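Filed under: Home & Textiles > Window Coverings > Curtains

Pleated curtain 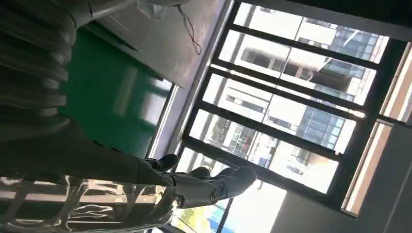
A pleated curtain is a length of fabric that has been folded and stitched along its top edge so it hangs in regular folds. That's the short version, and it's the one I give people when they ask me at parties (they do ask, once they find out I write these pages!). The longer version takes in hooks, tape, lining and a fair amount of arguing over how wide a window is.

Names and basics

The folded part at the top is called the heading. Everything under it is the drop, and the sewn edge at the bottom is the hem. People mix up "curtains" and "drapes" all the time, and I've stopped correcting anyone. In American shops drapes usually means something heavier, lined and pleated, while curtains can be any old thing on a rod. I use curtain for all of it here.

Fullness is the word for how much fabric you have compared with the width you need to cover. Double fullness means the flat cloth is twice as wide as the rod. Go lower than that with a pleated heading and the folds look mean and stretched. Sheers can take triple, and I think they look lovely that way, though your wallet may feel different about it.

Kinds of pleat

Pinch pleats are the ones I grew up with. The fabric is gathered into little groups of folds and tacked together a few inches down. Three folds is the usual French style, two is a bit more relaxed, and I've seen fancy ones with more.

Pencil pleats are made by pulling cords through a tape sewn along the back, so you get a tight row of narrow folds. They're the easiest to make at home, and the cords can be let out again on wash day. Don't cut the cords! I did that with my first pair and had to buy new tape.

Goblet pleats are rounded at the top like a wine glass and often stuffed with a bit of tissue or batting to keep them open. They suit tall rooms. They don't like being pulled back and forth every day.

Box pleats lie flat and square across the front. Wave or ripple headings came along with modern tracks and give one long, even curve from side to side, with no pinching at all. I held out against these for years and now I have them in my bedroom.

Fabric and lining

Almost any cloth can be pleated, but stiff ones fight you and very soft ones slump. Cotton, linen blends, wool and velvet are all common. A lining protects the face fabric from the sun, which is hard on dye and even harder on silk. Interlining, a fluffy layer tucked between the two, gives fatter folds and keeps out drafts. I measured my front room window at 30 inches across before ordering interlined panels, and once they were open they covered so much glass that I had to get a longer rod. Measure the stack, folks, as well as the window.

Makers and patterns

Two small workrooms come up a lot in letters to this page. Tralodel sells ready-taped panels in 11 plain shades and will shorten them for a fee. Domański works to order only and is known for hand-sewn goblets, with a wait of 6 weeks when I last wrote to them. Fotside makes tracks and gliders, and its Skukier line is the one I have at home (the gliders click a little, and I've grown fond of it).

Care

Vacuum the folds from top to bottom with the soft brush, going gently over the heading. Take the hooks out before any kind of washing. Interlined curtains should go to a cleaner who has handled them before. After hanging, dress the curtains by running each fold down through your fingers, then tie them loosely with strips of cloth and leave them for 3 days. The folds remember their places surprisingly well after that.

Last updated Aug 24, 2026

Related articles
Curtain rods and tracks
Roman shades
How to measure for lining
Tiebacks and holdbacks
Valances, a short history

We use cookies to remember your reading settings. By staying on this site you agree to our cookie policy. Accept | Manage choices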